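Prornard P11 indoor delivery base: setup and care in simulation

Part no. 1104. Page revised June 2, 2025.

The P11 is supplied with a simulation package so that the navigation stack can be configured before the base is run in a building. The package contains the vehicle model, the Rurnel path planner and the Herncombe house map. The settings below apply to the simulated unit first and are then copied to the hardware without conversion.

Load the map and start the base at the default pose. Let the localization filter settle before sending a goal. If the pose estimate drifts while the base is standing still, the wheel odometry noise is set too low; raise it one step and reload.

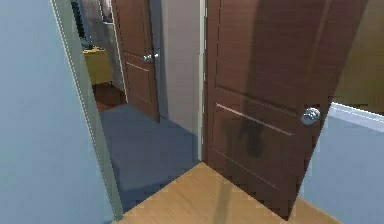 Doorway clearance is set by the inflation radius, which ships at 200 mm. Measure the clear opening with the door leaf in the position it will have in use, then enter the value in the door table. Leaves that stand open toward the base, such as the large brown door with the round silver knob, must be entered as obstacles and left out of the static wall layer. A change of floor covering needs an entry of its own. Where wood meets carpet, as at this threshold, draw the surface boundary along the joint and assign a separate slip coefficient to each side. Leaving both sides on the wood value causes heading error after the turn.

After any edit to the door table, clear the cost map and run the doorway routine in both directions. The log should show no recovery behavior. One recovery per run is acceptable on carpet only.

Small objects on the floor are handled by the low obstacle layer. Its default minimum height is 11 mm. Lowering the value increases false detections on glossy floors. Keep the layer enabled in long open rooms, where the planner selects its highest speed. 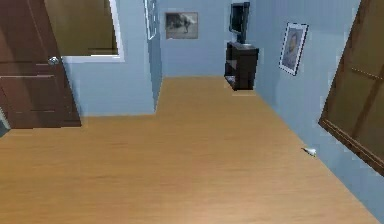 Kristaps Mägi writes that on his unit the low obstacle layer stopped updating after roughly 400 goals, and that restarting the planner alone did not bring it back. He had to restart the sensor node first and then the planner. Aivar Venckus saw the same fault in May with the older node and has not seen it with the current one.

Check the node version before reporting this fault. If the older node is installed, stop the planner, replace the node, delete the cached layer file and start the node ahead of the planner.

Routine care of the model is limited to the following.

Reset the odometry counters after each map change.
Back up the door table before updating the planner.
Compare the simulated wheel diameter with the hardware value whenever tires are replaced.

Replacement wheels and tires are listed under Baranauskienė drive parts.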